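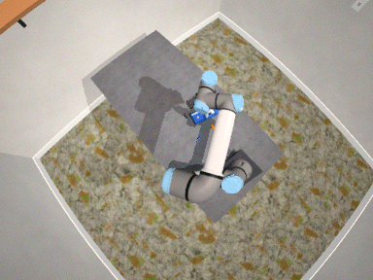 Skuston Hall Floor Fund: March 2021

The floor fund stands at 98 percent, where it has stood since the Javel Street raffle. We need 60 more dollars. If you still have raffle money in a coat pocket, we know who you are.

Samples from Phelan Flooring are in the lobby until April. Please stop taking them home as coasters.
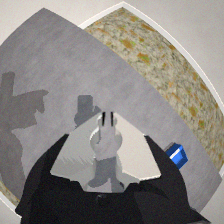

Gray, with speckles beyond.

Voting is by slip, one per household, in the box by the coat rack. Two slips so far say "whatever is cheapest" and one says "dirt."
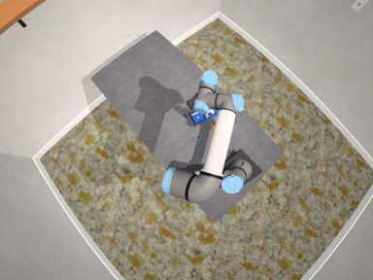
The Gullent Room is the last one on the list, and the one people fight over. The tap class wants something hard, and the nap-time parents want anything else. A mottled gray-beige with orange-brown patches, like the floor under that gray table, would at least hide the coffee – and we spill a lot of coffee. Slips close when the box is full.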